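4.2 Bench evaluation of the Sondley two-arm kit

The second product in our review was the Sondley two-arm kit, which is sold to small laboratories that want to automate routine handling of plastic consumables. The supplier delivers the arms, the grippers, a wrist camera, the base plates and the controller software as one order. Fixed cameras and the table itself are left to the buyer. We received the kit in March and kept it through the end of the review period under the standard loan terms, with no payment in either direction.

Assembly was done by Mawuli Agbeko and Wumpini Ackah, neither of whom had used the kit before. They worked from the printed guide and were allowed to use the supplier's help pages, but not to call support. Mounting the arms was straightforward. Most of the time went into cable routing, where the guide is thin, and into registering the fixed cameras to the arm bases. The calibration routine asks the user to place a checkered card where the cameras can see it and then move each arm through a set of poses. If the card shifts during this step the software gives no warning, and the error only shows up later as a constant offset at the gripper.

We tested the kit on the tip rack task used for all products in this section. The arm must find a pipette tip rack and its clear lid on the table, move above the rack, close on the named object and carry it to a marked position. The rack and lid are placed by hand before each trial using a random layout list. A glossy wooden tabletop was used for every product. It is a harder surface than the matte bench mats shown in most supplier videos, and we chose it on purpose. Figure 3 gives the arrangement.

Figure 3. Sondley kit on the shared test table, with the gripper over the wooden board and the tip rack and clear lid side by side.

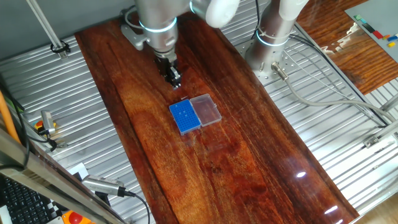
Each trial started from the same parked pose and ended when the object was released or when the operator pressed stop. Trials in which the arm touched the wrong object were scored as failures even if it recovered. We ran 232 trials in total, split evenly between rack and lid. The operator did not adjust the software between trials, apart from the recalibration described below.

The arm completed the rack trials with few problems. The lid was less reliable. Of the failures recorded, 16 were cases in which the software reported that it could not find the lid at all, and every one of these came from a lid trial. The remaining failures were poor grasps, mostly where the lid had been placed with a long side turned away from the gripper. The software has a setting for transparent objects, but it is off by default and the guide mentions it only in the list of options at the back. We left it off for the main run, as we did with the other products, and report the default behavior.

Approach speed is set as a percentage of maximum, and the kit slows down by itself as the gripper nears the table. Abdul-Rahman Opoku, who ran the trials, found the slowdown longer than needed for the rack and about right for the lid. The speed profile can be changed for each task, though the change applies to both arms -- a limitation for anyone who plans to use them for different jobs.
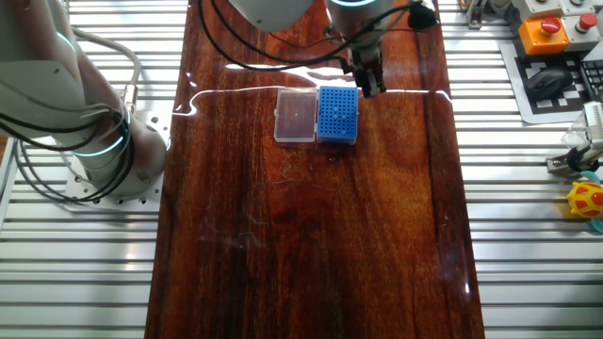
Roos Groen, reading a draft of this section, objected that leaving the transparent object setting off was unfair to the supplier. A buyer who handles clear plastic all day would find the option in the first week, she wrote, and the paper should say what happens when it is turned on. She also asked whether the failures would drop on a matte surface, and whether a table that shiny tells a buyer anything useful.

We accept the first point in part. A short follow-up run with the setting turned on gave fewer missed lids but slower trials, and the run was too small to include in the main table. On the second point, we kept the glossy table. Many of the laboratories we spoke with use whatever furniture they already have, and reflections from ceiling lamps and windows are part of their working conditions. Nernora and Abugri, the other two suppliers in this section, were tested under the same lighting.

The wrist camera deserves separate mention. It is fixed to the gripper and supplies the view used for the last part of the approach, after the fixed cameras have given a starting estimate. In the Sondley software the handover between the two is automatic, and the operator sees only a change of color in the status bar. The wrist view can be opened in its own window and recorded. We used these recordings to sort the failed grasps by type.
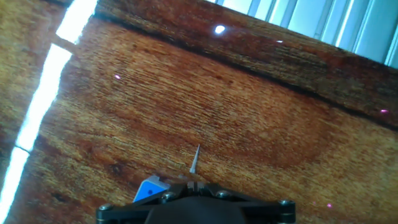
Bright reflections were the most common source of confusion in the recordings. The detector sometimes marked a reflection as an edge, held it for a moment and then dropped it. This seldom changed the result of a rack trial, but it did add time. Lowering the camera exposure by hand removed most of the false edges, at the cost of darker detail close to the fingers. The supplier told us that automatic exposure is planned for a later release and gave no month.

Recalibration was needed once, after a base plate bolt was found to be loose. It took 23 minutes, including the time to tighten the bolt and confirm the result with a test move. The guide recommends checking the bolts weekly, and we would move that advice to the front page.

Stop behavior was checked separately by Kojo Boateng. Pressing an emergency stop during a move halted both arms, and the software then required a manual reset before either could be used again. After the reset the software offers to resume the interrupted task from its last saved step. We declined this in all trials and returned the arm to its parked pose instead. Results for the Pernow service, which is rented by the month and uses a single arm, are given in Section 4.3.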